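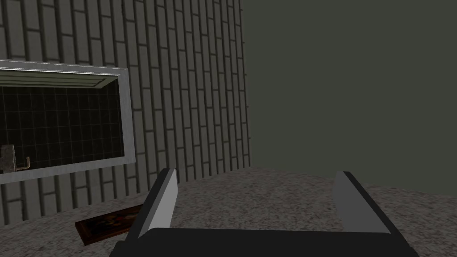
Sim demos for the grasp policy: is this worth the hours?

Started by grout_line

We're at 1,014 episodes for the flat-object pick, every one of them teleoperated in simulation with randomized walls and surfaces. Carter Lapointe, who runs our side of it, wants to keep going through October. I'm the one wearing the headset and I have doubts. The success number inside the sim keeps climbing, and I don't trust it. Has anyone here moved a set like this onto a real arm and had it hold up?

Wrist view only, parallel fingers, one thin board on a speckled counter, brick on one side and a plain wall on the other.

dpaiva
Depends what you mean by hold up. We did 200 real episodes at Studberg and they beat a much larger sim set on anything thin. Contact is where sim lies to you. A flat board on granite is about the worst case I can think of, you have to get a fingertip under the rim or pinch across the short side, and the friction in the simulator is whatever somebody typed in.

siebe_d
Disagree with Dalva, or half disagree. Her 200 were all on the same bench under the same lamp. Of course they won on that bench. Move it to the kitchen mockup and see.

dpaiva
We did move it. It got worse, and it was still ahead.

siebe_d
By how much?

dpaiva
Not enough to brag about. I'll look for the sheet.

bheki_m
Can I ask about the walls? I see bricks standing on end and a corner leaning over. Is the tilt from the wrist pose or did someone randomize the camera mount too? If it's both, I'd want them logged separately. We mixed them on the Trandex job and couldn't untangle it afterward.

grout_line
Wrist pose should be logged. Camera mount jitter I would have to check. I asked for it to be off and I have learned not to assume.

lemieux_fan
More textures, problem solved. Cillov's tutorial says so on page one.

bheki_m
Cillov's tutorial picks up cubes.

comfort_a
What bothers me is the starting poses. When I ran collection, every operator lined up with fingers wide open and the object a bit to the left, because that's comfortable. The policy then learned "go left and down." You can swap brick for tile all day and it won't touch that. Grout_line, plot your object positions in the gripper frame at step zero before you record anything else.

grout_line
Plotted it over lunch. It's a blob. Lower left, most of it. I'm a little embarrassed.

comfort_a
Everyone gets the blob. Force the start pose from the script and don't let the operator reset by hand.

siebe_d
Fine, but that's an argument for fixing the sim collection. It says nothing about dropping it.

dpaiva
It says the first thousand are mostly one episode with different wallpaper. I wouldn't throw them out. I wouldn't put them in a slide either.

carter_l
Since I've been named: we kept sim because the real arm is shared by 4 teams and we get it after 6 pm. If anyone has a spare, I'm listening. Start poses will be scripted from tomorrow. I still expect textures to matter once that's fixed.

bheki_m
Maybe. Hold out one wall and one counter completely and find out. Also please hold out the board. If every board has that same reddish rim you're training a rim detector.

grout_line
The held-out board is going in. I'll post the real-arm result when I have one, good or bad, and I'm betting on bad.

siebe_d
I'll take the other side of that.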